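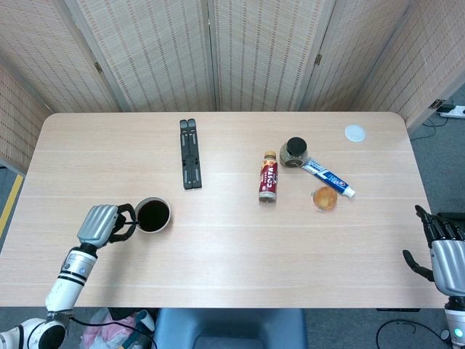 White cup on a light wood-grain table, with the folding divider behind it.

Home Fruit Berries Kitchen FAQ Contact
Search this site... Go

Quince Questions, Answered (Mostly)

Last updated June 25, 2022

I get a lot of mail about my quince tree, more than about everything else in the yard put together, so I've pulled the questions that keep coming back into one page. I grow fruit on a regular backyard lot in Disik and I'm not a professional. If your local extension office says something different from me, go with them, they know your soil.

Is a quince a kind of pear?

No, but they're cousins. Both are in the rose family, along with apples, and a ripe quince does look like a big lumpy pear that somebody colored in with a yellow highlighter. The smell is what gives it away. One bowl of them on the counter and my whole kitchen smells like pineapple and roses.

Is it the same as the flowering quince in front of my house?

Probably not! Flowering quince is a thorny shrub with red, pink or orange blooms very early in the year. The tree quince I'm talking about has no thorns and big, single, pale pink flowers that open after the leaves have started. The shrub does make small hard fruit and people do cook them, but if you're planting for jelly, get the tree.

How big is yours?

It's 15 feet tall, and I keep it there on purpose because I don't like ladders. Left alone it would go wider than it goes up, and the branches get twisty and low. I think it's the prettiest tree I own in winter, and my neighbor thinks it looks dead.

Which variety do you have?

Witkowska. I bought it bare-root from Gendano, the little nursery out past the county line, and paid 52 dollars for it, which felt like a lot for a stick. It has rounder fruit than most and less of that gray fuzz. They don't always have it in stock, so call before you drive out there.

Do I need two trees?

Nope, most quinces are self-fertile. I had just the one for years and it cropped fine. I've since added a second (Lolier, still young, more pear-shaped) and I couldn't tell you if it's made any difference to the first.

Will it grow where I live?

If you can grow apples, your chances are good. Quince wants a real winter, though not a brutal one. My tag from the nursery said 300 chill hours, meaning hours of cold weather while the tree is asleep, and we get well past that here. The bigger worry is a short summer. The fruit hangs on until mid fall, and if you get hard freezes early it may never get properly ripe.

What kind of soil?

Mine's in heavy clay and doesn't mind. Quince puts up with damp ground better than my apples do, but I still wouldn't put one in a spot where water stands all spring. Very chalky soil can turn the leaves yellow between the veins. I mulch with wood chips and keep them a few inches off the trunk.

How do you prune it?

Lightly, in late winter. I take out whatever is dead, anything rubbing, and a couple of crowded branches in the middle. The flowers come on the tips of new growth, so if you give the whole thing a haircut you'll be cutting off fruit. I did exactly that the third year and got four quinces. There are suckers at the base too, and I pull those off in summer while they're soft.

When will I get fruit?

I saw a handful in year three and a decent crop in year five. Last fall I picked 200, and yes, I counted, because I'd promised a share to half the street and needed to know what I had.

My leaves have brown spots and are dropping in July. Help?

Sounds like leaf blight, which loves a wet spring. Rake up every fallen leaf and get it off the property, don't compost it. Opening up the middle of the tree helps it dry out after rain. Now if whole shoot tips go black and bend over like a cane, that's more likely fire blight, and that one is serious. Cut well below the damage, clean your pruners between cuts, and ask your extension office what they'd do. Quince is really prone to it.

How do I know when to pick?

Wait for yellow. All-over yellow, no green, with a strong smell when you put your nose right up to it. Twist gently and it should come away. They look tough as rocks and they bruise like crazy, so set them down, don't drop them in the bucket. (I line mine with an old towel.)

Can I eat one raw?

You can try! Most of them are hard, sour and so drying that your tongue sticks to your teeth. Cook them slowly with sugar and they go soft and, if you're patient, a deep rosy red. Cut out the core and seeds first. You'll want a heavy knife and a steady board for that part.

How long do they keep?

Somewhere cool and dark, in a single layer, not touching, mine last into December. Check them every week and take out any that are going brown. Keep them away from your apples and potatoes or everything will end up tasting of quince.

Do you sell or ship them?

Sorry, no. Whatever we don't cook goes to the neighbors.

Can I grow one from seed?

Sure, and you'll get a tree, but it won't match its parent and you'll be waiting a good long while to find out what the fruit is like. Cuttings are faster. I stick pencil-thick ones in a trench in late fall and a few of them usually root by the following summer.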